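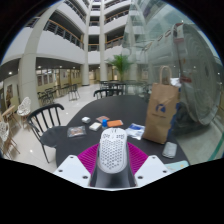

Small items on the black tabletop.

Town of Tremville
Public Buildings Inspection – Elness Municipal Hall
Checklist and Comments
Date of inspection: 2018-02-01

Scope: All rooms open to residents for meetings, hearings and voting. Items are marked Satisfactory, Needs Attention or Not Inspected. Comments are for the Board and will be attached to the building file.

1. Exits and Corridors

1.1 Main doors open fully and latch – Satisfactory
1.2 Exit signs lit – Needs Attention
Comment: The sign over the Irketti Street door is dark. The Building Department is to replace the lamp before the next public hearing.
1.3 Corridors clear – Needs Attention
Comment: Folding chairs are stored along the north corridor and reduce its width. This was also noted in October.

2. Hearing Room

2.1 Posted occupancy limit legible – Satisfactory
2.2 Aisles maintained during meetings – Satisfactory
2.3 Wheelchair spaces provided – Needs Attention
Comment: Only 2 spaces are marked on the floor plan; the Board approved 4. The plan should be corrected and posted again.
2.4 Microphone cables covered – Satisfactory
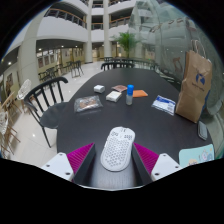 White computer mouse with a honeycomb shell, on a dark table.

3. Fire Protection

3.1 Extinguishers in place and tagged – Satisfactory
3.2 Alarm panel free of fault signals – Satisfactory
3.3 Evacuation drill held within the past year – Needs Attention
Comment: No record was found. The Town Clerk's office believes a drill took place, but the log has no entry. A new drill should be scheduled and recorded.

4. Entrances and Grounds

4.1 Ramp handrail secure – Needs Attention
Comment: The lower bracket is loose. Mudaliar Contracting installed the rail, and the work remains under warranty. Written notice has been sent.
4.2 Walks treated for ice – Satisfactory
4.3 Accessible parking signs in place – Satisfactory
Comment: All 5 signs are standing. One leans toward the sidewalk and should be reset in the spring. 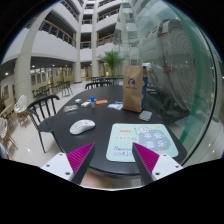

Comments on the ramp should be read together with the separate petition from residents for a second accessible entrance. That request is a matter for Town Meeting and has no bearing on the ratings given in this report.

5. Records

5.1 Certificate of inspection posted – Satisfactory
5.2 Boiler room – Not Inspected
Comment: The key was not available. Access is to be arranged with the Building Department.

Departments responsible for items marked Needs Attention shall reply in writing within 20 days. Replies should give the item number and the date the work was finished or is expected to be finished.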